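Packing tables fill up fast at Brokura toy library

Thursday, October 21, 2021

The summer parcel drive at the Brokura Toy Library is off to a flying start, with 116 parcels already spoken for and the big white table in the back room in use from morning until well after tea.

The library took over the old Rellum shoe shop in February and has been filling its shelves ever since. Now it's the small stuff that's getting all the attention: carded toys, card games, sticker sets, puzzles and craft packets, all still in their packaging, which will go out to families along the Kwon Road bus route before the school holidays. The target is 1000 parcels, and at this rate it looks well within reach!

Every packet gets a turn on the table before it goes anywhere near a parcel. Labels are read, cards are checked for creases and the plastic is looked over for splits. 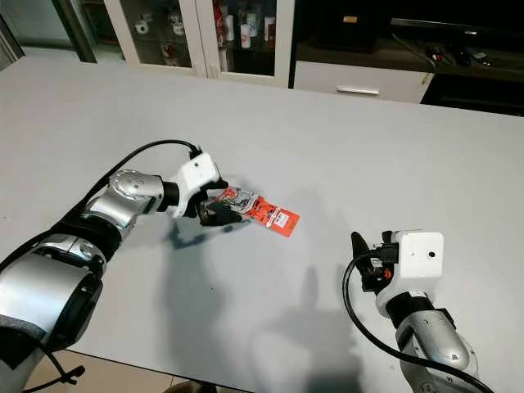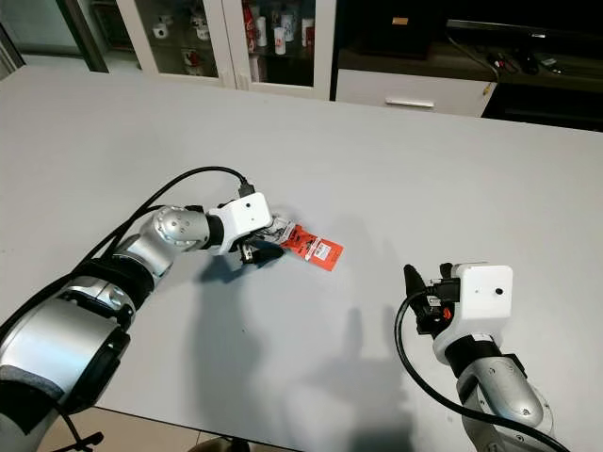
Anything with a torn card but nothing missing goes on the library's own shelves, so very little is wasted. Colouring books and pencils are kept aside until last and slipped down the side of each parcel, a trick picked up during last year's drive, when the pencils kept poking through the paper.

Donations so far stand at 1645 items, and the range is terrific. There are bouncy balls, yo-yos, tiny cars, a whole carton of bubble mix and more snap cards than anyone could play in a lifetime. What the library would really love now is something for the 10-to-12s, who are always the hardest to buy for. Travel-sized board games would be a favourite, and so would beading kits.

New, unopened toys can be dropped at the front counter or left in the tub at Gistumo Bakery, next door but one. The counter is open until 6 on weekdays. Please leave batteries in their packets and don't wrap anything, as each parcel is made up to suit the ages of the kids in the family.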